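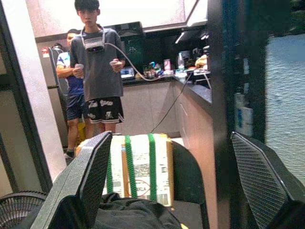
Fig. 4 Strapped carton with shipping labels on top

Search this manual Search Clear

4. Receiving and Unpacking Your Walleo Shelf Kit

Read this section before you open the carton. Wall mounting is covered in Section 5.

4.1 Checking the delivery

1. Find the order number on the packing slip and compare it with the one in your confirmation message.
2. Look over all six sides of the carton for crushed corners, punctures or water stains.
3. If you see damage, write it on the driver's delivery sheet before signing. Claims made later are handled by Deltbridge and take longer.

Note: Kits with the long rail ship in two cartons. They may not arrive on the same day. Do not start mounting with only one of them.

4.2 Opening the carton

1. Lay the carton flat on the floor with the labels facing up.
2. Hold each strap down with one hand and cut it close to the edge of the carton.
3. Slit the tape along the center seam. Set the blade no deeper than 1/4 inch.
4. Lift out the top foam sheet, then the shelves, one at a time.
5. Take the hardware bag from the end pocket.

CAUTION: Straps are under tension and can spring back when cut. Wear eye protection and keep children and pets out of the room.

CAUTION: Do not lift the carton by the straps. A full kit weighs up to 40 kg. Two people are needed to move it.

4.3 Checking the parts

Lay the parts out on a blanket and compare them with the list inside the lid. Wall anchors are packed in a separate sleeve. The Antwi bracket set has left and right brackets, marked L and R on the back face.

If a part is missing, order it by part number. The rail end cap is 3369 and the leveling shim is 133. Do not use end caps from the older Umum series. They fit loosely and will work free.

4.4 Storing the kit before mounting

Keep shelves flat in a dry room. Leave them unwrapped overnight before mounting so the boards can adjust to the room. Keep the carton and foam until the shelves are up, as returns are accepted only in the original packing.

Section revised Saturday, May 17, 2025. Text: Nevzat Çınar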